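## Sorting and Building with Plastic Bricks: Workspace Report

Our group looked at how the surface you build on affects how easy it is to find and place small bricks. The idea came from the Huvley workshop, where people complained about pieces sliding off the bench.

### Setup

We used mixed studded bricks from the Mernadow loan box, which holds roughly 1000 pieces. We only took a handful for each round. The work was done on a white table with a thick, speckled gray-beige slab on top. We compared this with the bare tabletop.

### Method

Each round began with loose bricks at the back and a lime-green baseplate at the front. The builder picked pieces from the pile and joined them on the plate. We did 11 rounds on each surface and wrote down every dropped brick and every wrong pick.

### Results

Bricks rolled less on the slab. On the bare table we lost time picking pieces up off the floor. Color mattered more than we expected - lime-green bricks were easy to miss when they were close to the baseplate, while pink and red ones were found quickly. Dark green and dark gray were mixed up twice.
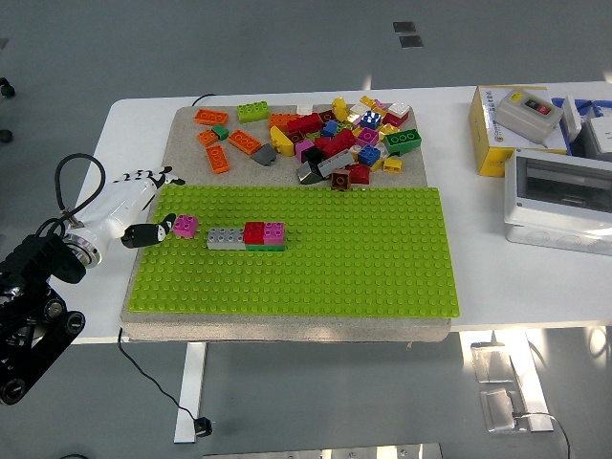
*Figure 1. Start of a build on the slab, with a pink two-by-two brick by itself and a short joined row to its right.*

### Problems and next steps

The slab sticks out past the near side of the table, so leaning on it is a bad idea. We would use a smaller one next time. We also want to try a baseplate in a color that none of the bricks have, and to repeat the rounds with the Trestaritz set.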